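1/ Acompanhei a sessão da câmara de Mistgate em 2021-10-13. O tema era a auditoria às eleições municipais de maio. Fica o resumo.

2/ O relatório tem 95 páginas e foi feito pela Proven, contratada pelo município. A oposição pedia que fosse público desde o início. Só foi entregue aos vereadores na véspera.

3/ Ponto principal: 2147 boletins da freguesia de Molefe foram contados sem ata assinada. O relatório não fala em fraude. Fala em falha de procedimento e pede recontagem.
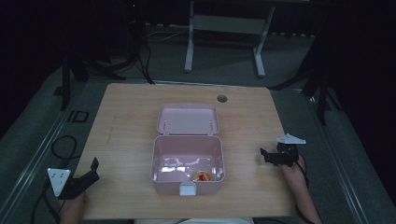
Caixa de plástico rosa-clara, aberta sobre a mesa.

4/ O presidente da câmara defendeu que a recontagem não altera o resultado. A diferença em Molefe foi de 80 votos. A oposição respondeu que, com essa margem, altera.

5/ A Gukar, que forneceu o programa de apuramento, não mandou representante. Enviou uma carta, lida em 20 minutos, que repete o que já estava no contrato.

6/ A proposta de recontagem foi aprovada com abstenção da maioria. Falta o despacho do tribunal. Quando sair, publico aqui a data.

Comentários

rio_acima: A carta da Gukar está disponível em algum lado?

mistgate_sul: Votei em Molefe e a mesa fechou à hora certa. As atas é que não sei.

tplopes: E quem paga a recontagem? Isso foi discutido?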